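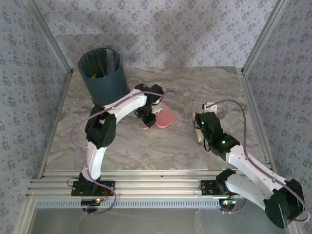 3. Materials and procedure

3.1 The spill task

Most studies of household tidying look at whole objects: cups, toys, folded clothes. Litter gets less attention, although it is the part of the job that people in our February interviews complained about most. Torn paper is a good stand-in for it. It is flat, it weighs almost nothing, it sticks to smooth surfaces, and two scraps lying on top of each other are easily taken for one.

We therefore built the task from paper and a small trash bin with an open top. Sheets in two colors were torn by hand. We did not use scissors, as cut edges lie too evenly and make the pieces easier to tell apart. No piece was trimmed afterward, and no attempt was made to keep the sizes equal. Slivers and strips were left in with the larger pieces.

The bin is lined with a plastic bag folded over the rim. In pilot trials at Purnilville the bag slipped down into the bin when it was tipped, and scraps ended up between the bag and the wall. Folding the plastic further over the rim solved most of this. Trials in which the bag still came loose are marked in the log and are left out of the timing results in Section 4.

3.2 Surface and surroundings

The surface has a printed marble pattern, chosen after comparison with a plain white sheet. On white, every scrap stands out and the task becomes a matter of reaching. The veins of the marble pattern break up the outline of the paper, much as a real kitchen or hallway floor does. The floral wallpaper was picked for the same reason and was not changed between sessions.

3.3 Layouts

We used 8 starting layouts. In the upright layouts the bin stands on its base and the paper is placed around it. In the overturned layouts the bin lies on its side, and the scraps are spread out from the open end. These are the layouts that people found most familiar when Leire Cantero showed them to the interview group.
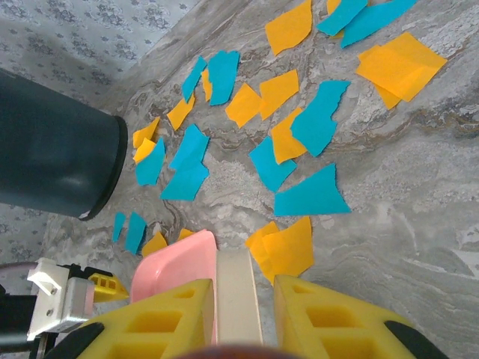

Figure 2. Overturned layout with orange-yellow and cyan-blue scraps. Photo: Begoñe Iglesias / Pliltbridge

Scraps were allowed to overlap in every layout. Where one color lay over the other, the upper piece had to be moved before the lower one could be counted as cleared. Overlaps within one color were harder to score. Two orange-yellow sheets can look like a single large one until a corner is lifted, and our two scorers, Cantero and Ezequiel Cuesta, disagreed on these more often than on anything else. Disagreements were settled by Malachy Dolan, who had not seen the first scores.

3.4 Scoring

A scrap was scored as cleared when all of it was inside the rim of the bin. Paper hanging over the edge was scored as not cleared, even if it fell in later. A layout was complete when the surface held no paper and the bin stood upright. In the overturned layouts, the bin could be raised at any point, before or after the paper was gathered.

Each trial ended at completion or after 500 seconds. Across all layouts the log holds 3,291 scored scraps. Color was recorded for each one, along with whether it was touching another piece at the start of the trial. Size was recorded only as small or large, judged by eye against a reference scrap kept with the log.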